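Home Shop Robotics, Handout 4: Teaching the Arm to Pick Up Small Round Bottles 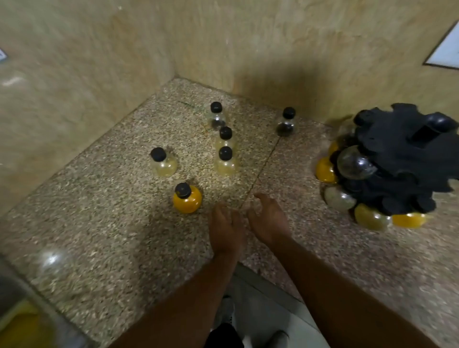

Okay, last time we got as far as the wrist joint, and a few of you stayed until past nine fighting with the belt (sorry about that, the Rurkex kit manual has the tension screw on the wrong page!). Tonight is all about grasping, and I want you to do it by hand before you write a single line of code.

Work down at floor level with both hands. Pick up a bottle by the cap, then by the body, and write down which fingers touched first. Round bodies love to roll away from a two-finger grip, so I start from the cap whenever the bottle is standing. For bottles lying on their side I come straight down across the body.

Some things to put in your notebook:

Grip width. Measure the cap and the body separately. My first jaws opened to 40 mm and I still wish I'd gone wider.

Approach. Keep the hand high until you're over the target. If you sweep in low you'll knock the neighbors over, and so will the arm.

Clutter. Bottles half under cloth are a whole different problem. Leave them for week 7, when Bernd Seidel brings his depth sensor over.

My own log is up to 2,401 tries on the Pokora arm. The first 900 were pretty much all cap grabs, and I'd mix them up more if I did it again.

Homework for Monday: one page of grasp notes, plus a sketch of the jaw you'd print. Pencil is fine. Wolfram Hollmann has the key to the printer cabinet, so text him before you drive over.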